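Giduva Half Marathon

The Giduva Half Marathon is a road running race held every year in the town of Giduva, usually on the last Sunday of February. It is organized by the athletics club Stela and is open to both club runners and amateurs. The event also includes a 7 km race and a short run for children.

The race was started by Siham Fakhoury, a former 800 m runner who became a coach at Stela after she finished her own career. In the first edition 137 runners reached the finish, most of them from the town and the neighboring villages. The entry limit was later set at 400, as the old streets near the start are narrow.

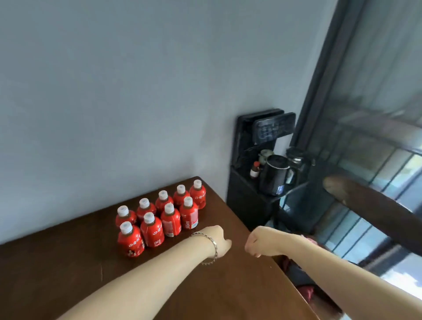 Reading time: 2 min

The course has two laps. It starts in front of the Kassab stadium, follows the river to the district of Likeck and comes back by the upper road. The climb after Likeck is the hardest part, and in many editions the winner was decided there. The last part is run on the stadium track - one full lap for the half marathon, and only the home straight for the shorter race.

In the early years the runners went around the course in the opposite direction. This was changed after complaints about the steep descent into Likeck, which was considered dangerous in rain. For this reason the course records are kept separately for the old and the new direction.

Prizes are given to the first three men and women, and there are age groups from 40 years. A team ranking is made by adding the times of the four best runners of each club. Stela has won it more often than any other club, but its runners did not win the women's race until the tenth edition.

This page was last edited on Mar 3, 2022.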